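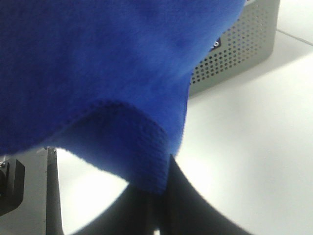

Every January the newspapers print the list of films which earned the most money, and every January I read it like a football table. This year I want to complain about it.

In Flullstead we have one cinema, the Belmonte, with 51 seats in the small hall. Last August it showed a slow Zurnotska production about two sisters and a ferry. I went on a Tuesday and there were 19 people. The film stayed for seven weeks. In the same time a big sequel came to the large hall, was full for one weekend, and left after the second.

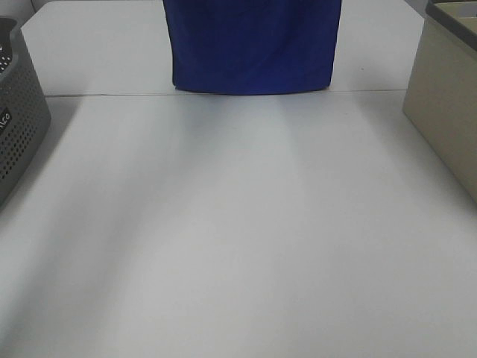
Which of them was the success? By the list, the sequel, of course. The ferry film sold 1,956 tickets here in total, and the list has no place for such a number. But people were still coming in the seventh week — some of them for the second time — and I think this says something that the first weekend cannot say.

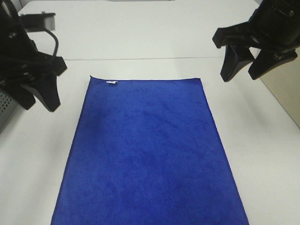 Blue cloth lying on a white table.

I am not against big films. I paid for the sequel too, and I laughed. My wish is small: print the number of weeks beside the money. The festival in Jurnau already does this in its yearly booklet, and its 3,000 readers seem to manage one more column. 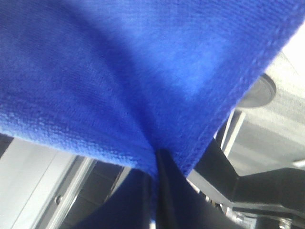
The same kind of blue, closer, with the stitched hem.

A distributor will answer that the rent is paid with money and weeks pay nothing. This is true. Still, I am a viewer, and I would like one list made for me.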